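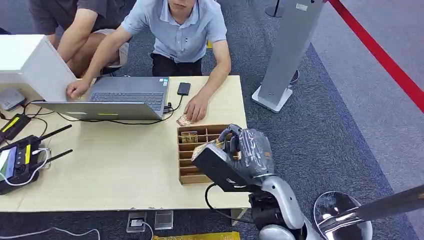

4. Teaching the card-sorting chore

Okay, now the part everybody skips ahead to! I wrote this section for the Rorcombe kit, and I've run the sort 126 times, so learn from my bruises (mostly to my pride).

1. Put the organizer box flat on the table, where the arm can get over every row without stretching.

2. Lay your cables off to one side. I mean it. A looped cable and a moving wrist don't get along.

3. Open the laptop on the far side and keep one person at the keyboard the whole time.

4. Hand the robot one card. Wait for the fingers to close before you let go.

5. Start the run at speed 15. Go up to 60 once you've had 6 clean drops in a row.

CAUTION: Keep your hands out of the box while the arm is moving. Stop the run first, then fix the card.

Note: Thin cards are harder than they look. Mine still go in crooked now and then, and a kid could beat the thing on time – I'd put it at "slow but willing." Would I let it file my mail? Not yet. Mariama Zakaria swears hers can do a whole spice drawer, and I'd love to see it!

6. If a card sticks on the divider, press Pause, pull it out by hand, and go back to step 4.

For grip settings, see section 5.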